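Gathering stitches: notes from my second month

In August I began to work on the suturing recordings at our small lab, and I promised myself to write down what I learn before I forget it. I have already forgotten some of it, so please forgive the gaps.

My task is easy to explain. We want a learning system to do simple stitches, and for this it needs many examples made by a person. A person sits at the console, moves the handles, and the arms follow. Everything is saved: the positions of the joints, the pictures from the cameras, the opening angle of the jaws. We call one such recording an episode. An episode begins when the instruments are still and ends when they are still again. What happens between can be one small thing, for example picking up the needle, or a full stitch with the knot and the cut.

At the moment our collection, which we named Kurkach, has 2,322 episodes. When I heard this number for the first time I thought the work was nearly finished. Then Mitiku Habte gave me the list of the labels, and I understood that a large part of it is needle pick-up, because needle pick-up is short and pleasant to do. The full knots are only 300. So most of my days now go to knots.

I am not a surgeon, and I was afraid of this in the beginning. I practised for nine days before any of my recordings was kept. The first thing I had to unlearn was hurrying. When I drive quickly, I make small corrections which I do not notice myself, but in the plot of the joints they are like the teeth of a saw. A model which learns from such a plot will learn the teeth also. Now I move as if I am carrying a full cup of tea.

The second thing was the jaws. A beginner opens them as wide as possible every time, to be sure of catching the thread. It works, but wide jaws touch the neighbouring stitches, and the threads lie everywhere after a few knots. The ends which we leave on the finished knots are also a trap, because they look the same as the thread one is looking for. I lost a whole morning to one black end which I tried to pull, and it belonged to a stitch which was already tied.
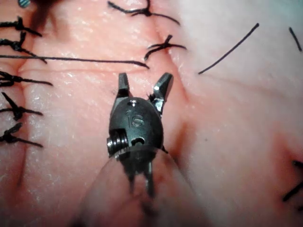

Desta Demissie wrote to me, after reading a draft of this post, that I should say more about the bad episodes. In her opinion we throw away too much. A dropped thread that is found again is a useful lesson, she said, and a system that has seen only perfect hands will not know what to do after its first mistake.

I have thought about this for a while and I agree with the larger part of it. Our rule until now was simple: if the thread slips out, stop, mark the episode as failed, and start again. The failed ones go into a separate folder and stay there. Since her message I do it differently. If I drop the thread and can take it again without leaving the view of the camera, I continue, and I add the label "recovered". If I must move the camera or ask for help, I stop as before. I do not know yet if the training will be better for it. Mitiku wants to see both versions compared before we change the written instructions, and this is fair.

What I do not agree with is making mistakes on purpose. We tried it on one afternoon. I was asked to drop the thread and then recover, and I did it like a bad actor. The drop came always at the same place, and my hand was already going back before the thread had fallen. In the recordings it is very visible. Real slips come when one is thinking of the next step, and I cannot pretend to be thinking of the next step.

Some small practical notes, mostly for myself:

Look at the view of the close camera before every session, not only at the big screen. Bright spots from the lamp can hide a thin thread completely. Turning the lamp a little helps more than making it weaker.

Write the label at once. I used to label everything in the evening with our annotation tool, Zusix, and by then I could not say which pause was a decision and which was me scratching my nose.

Do not do more than 2 hours without a break. My knots in the third hour are slower, and the pulling is uneven on the left side.

Keep the same start position, but not the same stitch position. I liked one place very much because the angle was comfortable for my wrist, and for a week I stitched there and around it. When we put all the stitches on one map it was embarrassing. Now the place is chosen by a list, and I must go where the list says, even when it is a corner I hate.

The next thing I have to learn is the left hand leading. All our knots are made by people who use the right hand for everything, so the data is very one-sided. I tried it yesterday and could not finish one loop. Mitiku was faster, but he plays the piano. I will write again when I have a left-handed knot that holds.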